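Virnmont Community Help
Housing and Tenancy > Deposits and Move-Out

Deduction from security deposit for repainting after a four-year tenancy

Asked by a member in Virnmont. 3 answers. 633 views.

I vacated a one-bedroom apartment in the Lockyer building at the end of January. The tenancy had lasted 4 years, and the rent was paid on time throughout. The managing agent, Dukis Property Services, has returned my deposit less a deduction described in their letter as "full interior repaint and restoration of finishes." No invoice was enclosed, and the letter does not state which rooms were painted.

The walls were not newly painted when I moved in. I hung several pictures in the living room and filled the nail holes before leaving. There was one scuff in the hallway, near the closet door, which I did not repair. The move-in checklist, signed by both parties, records "paint fair, some marks" for the living room and bedroom.

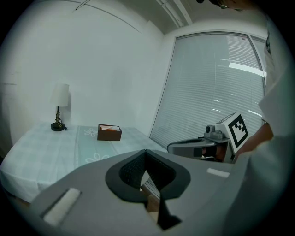
I wrote to the agent requesting an itemized statement and was told by telephone that repainting between tenants is standard policy and that the lease permits it. The lease states that the tenant must return the premises "in the same condition, reasonable wear excepted." I would be grateful for guidance on whether the deduction is permitted and how I should dispute it.

Answer 1 (accepted)

In most states a landlord may deduct the cost of repairing damage beyond ordinary wear, but may not charge a departing tenant for routine upkeep. Faded paint, small nail holes and light scuffing are commonly treated as ordinary wear, particularly after a tenancy of this length. An internal policy of repainting between tenants does not change the terms of the lease.

Age is also relevant. Interior paint is generally considered to have a limited useful life, and a charge for a complete repaint should be reduced to reflect the years of use already obtained from it. Your checklist entry of "paint fair, some marks" supports the view that little of that life remained.

You are advised to proceed in writing. Address a letter to the agent and send a copy to the owner if the lease gives a separate address. State the amount withheld, quote the lease clause and the checklist entry, and request an itemized statement with receipts. Allow a fixed period for the reply and keep proof of mailing. The deadline for itemizing deductions is set by state law, and in some states a landlord who misses it loses the right to withhold any part of the deposit.

If no satisfactory reply is received, the matter may be filed in small claims court. An attorney is not usually required.

Lachlan Tamihana
Forum moderator, Housing section

Answer 2

They did the same to me at a different building and I got it back after one letter. Keep a copy of everything.

Answer 3

Please also confirm whether the lease contains a separate painting or cleaning addendum. Some leases do, and such clauses are not enforceable everywhere. The filing fee in my county was 20 dollars, and the hearing was held 11 weeks after I filed.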